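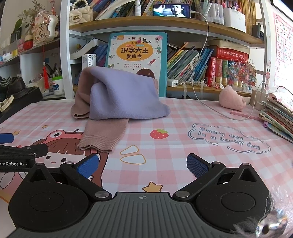 Home & Organizing > Small Spaces > Desks and Kids' Rooms

Thread: Desk has turned into a closet, need ideas

plumline_664
My daughter's desk is supposed to be for reading and homework. At the moment it is where sweaters go. The lavender fleece and the knit one under it were put there folded on Thursday, and I already know how this goes, by the weekend there will be a pile.

It's a desk with two shelves at the back. Picture books and a set of red hardcovers on the lower one, more books up top along with a pen holder, a white storage box and my handbag. Checked tablecloth over the desk itself. She picked it and it stays, so please don't tell me to get rid of it.

What I want:
- the clothes to go somewhere else
- room to open a picture book flat
- the charging cable to stop hanging down over everything

The room is small and we rent, so no drilling. Budget is low. What would you do first?

garagedoor_ann
Clothes first. As long as there is a sweater on it you can't tell how much desk you have. Does she have a drawer for things that have been worn once but aren't ready for the wash? In our house that was the whole problem. Clean clothes had a place and dirty clothes had a place, and the in-between ones went on whatever was flat.

plumline_664
No drawer for that. There's a dresser but it's full. The fleece is what she puts on in the morning before the heat comes up, so it's never in the dresser anyway.

tworoomflat
Then a hook on the back of the door, the kind that goes over the top. No drilling. We have the Clivero one with four hooks and it has held winter coats for two years. Fleece goes on the hook. I wouldn't hang the knit though, it will stretch at the shoulders.

mrs_oxbow
Agree on not hanging the knit. Fold it and put it in a basket at the foot of the bed. I don't agree about the door hooks. Ours scratched the paint on the top edge of the door and the landlord in Balville took it out of the deposit. Put felt on it if you do this.

tworoomflat
Mine came with foam strips on the inside. Could be a different model.

kettlecorn
I'm going to go the other way and say the shelves are the problem. You have storage up there being used for a handbag. Move the bag to your own room and that frees up a spot for whatever is crowding the desk. The plush toy could go there, for one.

plumline_664
The bag lives there so I can grab it on the way out. But fair point, it could go by the front door. The plush has to stay where she can reach it.

garagedoor_ann
What's in the white box on the upper shelf?

plumline_664
Hair ties, stickers, a broken watch. The beads and the pearl and ribbon thing on the lower shelf should be in there too, but she likes having them out.

kettlecorn
Then leave those out. If she likes looking at them they're doing their job. I'd clear the box, though. A box of stickers and a broken watch can be a much smaller box.

dovetail_dan
For the cable: adhesive clips. A pack of 12 was under five dollars at Hedley when I bought mine. Put one at the edge of the upper shelf and one on the side, then run the cable down the side so it doesn't cross the desk. Wipe the surface with rubbing alcohol first and wait an hour before you put any weight on them, or they drop off in a week.

Also, the phone. If it stays up there playing videos she's going to be looking at it and not at the book.

plumline_664
The phone is mine. I listen to things while I fold. Clips sound easy, thank you.

mrs_oxbow
I have never had adhesive clips last through a summer. I use a binder clip on the shelf edge and put the cable through the loops. Costs nothing, comes off when you move.

dovetail_dan
That works too if the shelf is thin enough.

paperstacks
Question about the books, as that's my area. Is the big one with the teal border one of the sound books, where you press and it reads the character out loud? Those are thick and kids want them within reach. Don't put it on the upper shelf. I'd keep it upright at the end of the lower row with its front showing. My son stopped asking for his when I filed it spine out. He didn't know where it was.

plumline_664
Yes, it's for learning characters. She uses it most days. At the moment it stands right behind the clothes, so everything gets shoved over to get it out.

paperstacks
So that one gets the good spot and the red set can move. She isn't reading those yet, is she?

plumline_664
No, they were a gift. They could go up top where the bag is now.

rowanberry
Before you buy anything, measure. I bought a Costache shelf riser because everyone liked it, and it was 600 mm wide on a desk with less room than that between the uprights. It's in the garage now.

I'd also put the notebooks upright. A stack on the right side of a desk is where a right-handed kid's elbow goes. Same with the little paper bag next to them, whatever is in it.

plumline_664
She is right-handed. I never thought about that. They can go on the left, upright, next to the white box that's there now.

kettlecorn
Is there room on the left with the box there?

plumline_664
If the box goes, yes. It's just packaging we kept.

garagedoor_ann
So in order: sweaters off, box out, notebooks left, handbag to the front door, red books up, sound book at the end of the row, cable clipped. That's one evening and maybe ten dollars.

mrs_oxbow
Basket is extra unless she has one.

plumline_664
I have a basket. I'll try the binder clip first and skip the door hook for now, and see if the basket is enough for the fleece too. Will post again in December when the coats come out, which is when it usually falls apart.

tworoomflat
You'll want the hook for the coats.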